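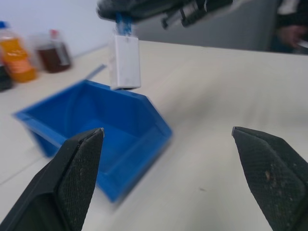
The supply room at the Gondaso community workshop reopens on 1st April with something regulars have been asking for since December: a bin for everything, and everything in its bin!

For years the small stuff lived wherever it landed. Blocks from the kids' building table ended up in with the paint, tape went missing for weeks at a time, and anyone who needed a marker had to go through four drawers to find one that worked. Now the loose pieces go into open plastic bins, color by color, and the bins go back on the same shelf every night.

"I came in to borrow some tape and I had it in my hand before I'd put my bag down," said Hnat Sydorenko, who teaches the evening model-making class. "I went and told everybody."

The sorting took 13 evenings. Vitalii Mykhailiuk kept a running tally in a school notebook, and the final figure was 1241 items, not including screws (he gave up on screws). Some 400 of those were small blocks and offcuts that will go straight to the children's table. A box of dried-out glue and cracked lids went to the trash, and a few things nobody could name are sitting on the front desk in case their owners turn up.

Mykhailiuk picked open bins over lidded boxes after trying both. Lids got left off, stacked on the wrong box or used as paint trays – and a six-year-old can see what's in an open bin without asking. The wide rims also make them easy to carry with two hands, even full.

Bottles are getting the same treatment next. They will stand upright along the back of the worktables during classes, with the caps checked at closing time, and move to the low cupboard overnight. Labels for that cupboard are half done. Sydorenko's students are drawing them, so expect a few dragons.

The money came from the winter raffle, which brought in $800, enough for the bins, new shelf brackets and a decent broom. There was even a little left for coffee on the last night, when the final shelf went up and people just stood there looking at it – it really is a lovely sight.

The room will be open whenever the workshop is. Members can take what they need for a project and drop leftovers in the return bin by the door, and someone will put them away at the end of the day. Clean blocks, unopened tape and working markers are welcome as donations. Please keep the screws.

Recent items
Song evening moves to the upstairs hall
Cakodent bake sale: what to bring and when
Skuso footbridge open again after repairs
Model-making class adds a second group
Lost and found: gloves, mostly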